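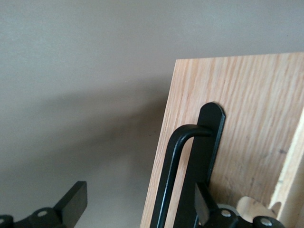
*Fig. 4. Light-coloured wood panel against a grey wall.*

## 4. Fixing the Stelero wall heater

Read this section through before you start. The heater is supplied with one steel bracket, four 72 mm screws, four wall plugs and a paper template. You will also need a pencil, a spirit level, a drill and a cross-head screwdriver.

**Caution:** Turn off the power at the consumer unit before drilling. Check the wall for pipes and cables with a detector.

### 4.1 Choosing the position

1. Pick a stretch of wall within reach of a fused outlet. The cable is 3000 mm long and must not be extended.
2. Leave at least 205 mm between the bottom of the heater and the floor.
3. Keep curtains, shelves and furniture clear of the top grille.

Note: On plasterboard, use the hollow-wall fixings from the Rurano kit (part 2766, sold separately). The plugs in the box are for brick and block only.

### 4.2 Fitting the bracket

1. Tape the template to the wall and check it with the level.
2. Mark the four holes through the template, then take it down.
3. Drill the holes and push in the plugs until they are flush.
4. Hold the bracket with the word UP at the top and put in the two upper screws. Do not tighten them fully.
5. Check the level again, add the lower screws and tighten all four.

If a hole wanders, fill it and move the bracket sideways. Don't pack it out with card.

### 4.3 Hanging the heater

1. With a second person, lift the heater and lower the rear hooks into the bracket slots.
2. Press down until both hooks click.
3. Turn the locking tab a quarter turn clockwise.
4. Pull the bottom edge gently towards you. If it moves, lift the heater off and start again from step 1.

**Caution:** Do not hang the heater by one hook, even for a moment — the slot can bend.

### 4.4 Connecting

Wiring to a fused outlet must be done by a qualified electrician. Brown is live, blue is neutral, green and yellow is earth.

Leave the heater switched off until the timer has been set. See section 5.

*Text: Hina Lashari. Checked by Benvinda Correia, October 1, 2025.*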